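Notes from the Esia robotics club: the bottle season
8 min read

Hello again, everyone! I promised Viera I would keep this one short and I can already tell I won't manage it, so get yourself something to drink. December has been a good month for the club. We have a new task, a new set of gripper fingers and a very full recycling bin, and I have been to enough evening sessions now that I can almost follow what the students are saying to each other.

The new task is called Trasemano, which is the name of the competition as well as the name everyone uses for the practice setup. It goes like this: green soda bottles, a red tray, one arm, and the bottles have to finish standing up on the tray. 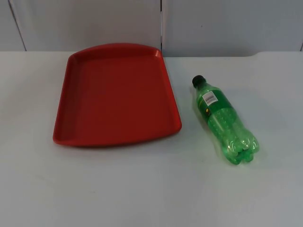
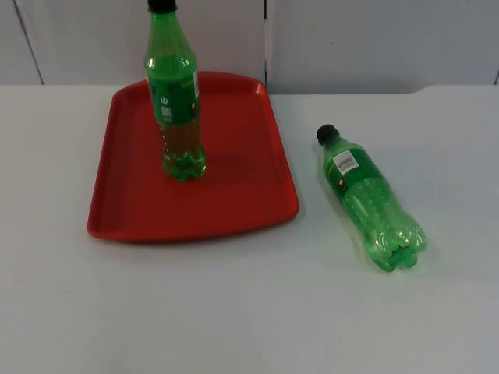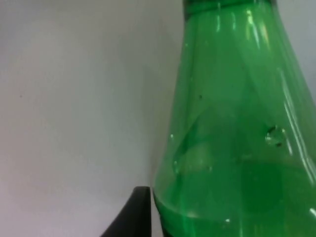 Green bottles, from an evening of Trasemano practice.

If you have been reading since the fall you'll remember that our last project was sorting wooden blocks by size, and that by the end of it the students were bored silly. Blocks are polite. They stay where you put them, they have flat sides, and every one of them weighs what the last one weighed. Viera Krajčí (our teacher lead, for anyone new to the list) wanted something that would fight back a little, and she came in one evening with a bag of soda bottles and a big grin.

I thought it would be easier than the blocks. I said so out loud, too, and the students have not let me forget it. A bottle is round, so it rolls if you bump it. It's shiny and you can see through it, so the cameras have a terrible time deciding where the plastic ends and the wall begins. It squashes if you squeeze too hard and slips if you don't squeeze enough. And then there's the soda itself! A bottle with some drink left in it carries its weight low, and when you tip it, the weight moves. Two bottles from the same pack can behave like two different objects depending on how thirsty somebody was.

The rules give each team 60 seconds per attempt, starting with the bottle on its side. The bottle has to be upright on the tray when the clock stops, and it has to stay up after the fingers let go. Leaning on something doesn't count. A full run is 100 points, with points taken off for touching the rim of the tray or for dropping the bottle from any height (there is a paragraph in the rulebook about what counts as a drop, and it has already caused one very long argument in the hallway).

We have split into two groups this time. The Solís group is doing the grasping, meaning where to grab, how wide to open and how hard to close. The other group named themselves Niltis, for reasons they refuse to share with me, and they look after everything that happens between picking up and letting go. It's a strange way to divide a job, when you think about it, because every failure happens on the border. The bottle tips over and Solís says it was placed badly, and Niltis says it was held badly, and then they pull up the recordings and go through them a bit at a time until somebody goes quiet.

My favorite thing this month was watching them work out the grip height. At first they all wanted to grab by the cap. It makes sense, the cap is hard and small and easy to spot, and a person would probably do the same. But hold a bottle by the cap and the rest of it swings like a pendulum, and the arm has to wait for the swinging to stop before it can set anything down, and with the clock running nobody wants to wait. So they moved down to the neck, and then the shoulder, and had a bad week at the shoulder because it slopes and the fingers kept riding up it. Now they go for the body, low enough that the weight is mostly between the fingers. The swing is nearly gone. The trade is that the fingers are much closer to the tray when the bottle goes down, and that's where the rim penalties come from.

Emília Jireš, who is in her second year with us, has been keeping the attempt log, and I want to say a proper thank you to her for it. The log stands at 2,135 attempts since the club moved to bottles. Every one has a line with the starting angle, which bottle it was, what the fingers were set to, and what went wrong if something went wrong. She also has a column labeled "mood," and I asked whether that was the mood of the robot or the mood of the students. She said it depended on the evening.

The log settled a question that had been going around for weeks. Half the group was sure that the direction the cap points in at the start makes no difference, and the other half was sure it was the whole problem. So Emília set up 100 attempts with the cap pointing to the back of the table, and another 100 with the cap pointing to the front, same bottle, same settings. Cap to the back was clearly better. The wrist has a comfortable way to turn from there, and from the other side it has to wind itself around first, and by the time it's finished winding there's hardly any clock left. Niltis is now writing a move that spins the bottle on the table before the lift, a kind of nudge with one finger. It's very pretty when it goes right! When it goes wrong the bottle leaves the table and somebody has to crawl.

A few parents have asked me whether the students are really programming this or just pressing buttons on something that came ready made. It's a fair question. The arm came with its own software for moving from one position to another, and they use that, the way you'd use the brakes on a car without building them yourself. Everything on top of it is theirs. They decide where to look and where to go, what to do if the fingers close on nothing, and when to give up and start over. The giving up part took longer than I would have guessed. Their first version never gave up at all. It would go back to the same spot and squeeze the same bit of air again and again, very calmly, until the time ran out, and I admit I felt some sympathy.

The other big topic is the see-through problem. The camera up at the wrist gets very close to the bottle near the end of the move, and at that distance green plastic is mostly reflections. The students tried wrapping a bottle in masking tape to see if their program was any good when it could see properly, and it was, so now they know it's the seeing that needs the work. Competition bottles can't be taped, sadly. There's a proposal to find the label first and work out the rest from there, and another to find the cap and draw a line down from it. Viera is letting both groups build their own version and then we'll run them against each other one evening after winter break. Loser washes the tray.

Speaking of which, some housekeeping. We need bottles! Empty or part full, both are useful, but please put the cap back on tightly before you bring them in, and please rinse the outside. Sticky fingers are a real issue and I mean the robot's as much as ours. Green plastic is best, as close as you can get to what the competition uses. Leave them in the crate by the door and not on the practice table, where they get mistaken for part of the setup.

We would also love an adult or two who can stay until 8 p.m. on practice evenings. You don't need to know a thing about robots (I'm the proof). You mainly need to be in the room, keep people's sleeves and hair away from the arm, and know where the big red stop button is. Viera does a short safety talk with every new helper, and you'll get a turn at driving the arm by hand, and I can tell you it is much harder than the students make it look. I knocked over everything I was aiming at and one thing I wasn't.

For the students: please bring your notebooks back after break, with your ideas for the rim problem written down in them and not just in your head. Solís, you still owe Emília the finger settings for the last batch of attempts. Niltis, the laptop charger is in the drawer where it belongs and I would like to find it there in the new year as well.

There will be an open evening before the competition, where families can come and watch full runs with the clock on. I'll send the time around as soon as the room is confirmed. Younger brothers and sisters are welcome, and Emília has offered to let them guess the result of each attempt and write their guesses in the log next to the real ones - she's already made the column.

Have a restful break, and hang on to those bottles!

Contact: reply to this newsletter or leave a note in the club mailbox | © Esia Robotics Club | Back to top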